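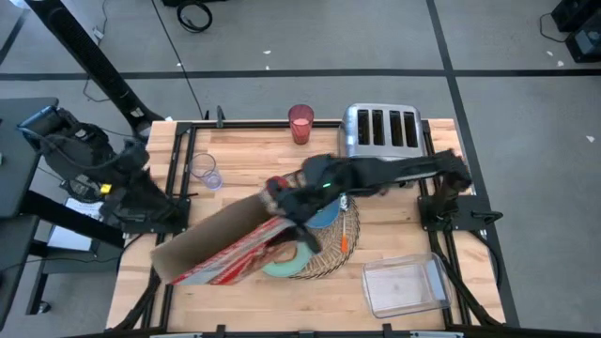

The breakfast table at Vorkulach, with the right arm at work over the placemat.

Keep the bad takes

Our group collected 1097 demonstrations of the breakfast task before August, and 413 of them were thrown out. I think most of those should have stayed in.

The rule we inherited was simple. If the operator fumbled, paused too long or had to go back for something, the take was deleted. Kohei Sugawara wrote that rule when we had one arm and a bare bench, and it made sense then. A short, clean reach was all we wanted to teach.

A table with a toaster, a glass, a tumbler, a bowl and a plate on it is a different job. Things get in each other's way. A large carton can cover part of the plate, and the arm has to work over the top of it. An operator who hesitates there is showing the system something useful, which is how a person gets out of an awkward spot. We deleted that and kept the takes where no awkward spot came up.

Mio Fujimoto disagrees with me. Her view is that a learner copies whatever it is given, pauses included, and that we will end up with an arm that dithers over the bread. She has a point. I would answer it with labels. Mark where the trouble starts and where the recovery begins, and train on the second part. Chiharu Mizuno tried this on 40 takes and labelling them took her one afternoon.

I would also stop tidying between takes. Our operators like to square everything up and put the glass back in its favourite place. A real kitchen counter has a container sitting crooked in the corner and cutlery wherever it was left. If the layout never changes, we are teaching the arm one table.

The next target is 700 more takes. I would sooner have half that number with the mistakes left in and marked. Kohei has agreed to hold off deleting anything until the labels are done.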